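Notes on keeping an old desktop PC clean and running in a workshop or spare room. Most of this applies to any tower case.

## Before you open it

Shut the machine down properly, switch off at the wall and pull the mains lead out. Hold the power button in for a few seconds afterwards. Take a photo of the back with all the leads still in place, or mark them with masking tape.

Work on a table and keep the carpet out of it. Touch bare metal on the case before you touch anything inside, and again each time you come back from making tea.

## Dust

Sawdust is worse than house dust. Ours at the Bencombe shed needed doing every September and again in spring, and the one in the Stollow flat gets by on once a year.

- Take the case outdoors if it's dry.
- Use a soft 2 cm paintbrush, never used for paint.
- Hold fan blades still with a finger before blowing air at them.
- Keep the compressed air can upright – tipped over, it spits liquid.
- Leave the household vacuum in the cupboard. The nozzle can build up static.

Brush the vents from the inside outwards, then wipe the outside with a barely damp cloth. Fluff packs into mesh grilles and needs working loose a bit at a time.

While the side is off, look along the back edge of the board where the sockets are. Dust settles behind the port housings, and a dry brush will get most of it. Check too that no wires are lying where a fan could catch them.

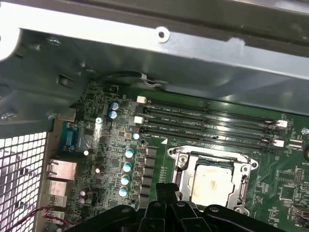

## Screws and small parts

An egg box does well for screws. Write on the lid where each lot came from. Case screws and drive screws often look alike and have different threads, so don't force one that goes tight early.

## Putting it back

Fit the side panel, plug in the screen and keyboard, then the mains lead last. If it won't start, check the switch on the power supply before anything else. After that, reseat the memory.

## Where to keep it

Off the floor, on a shelf or an upturned crate, with 100 mm clear behind it. Keep it away from radiators and the kettle. In an unheated shed, let a cold machine warm up for a couple of hours before switching on if you've brought it indoors.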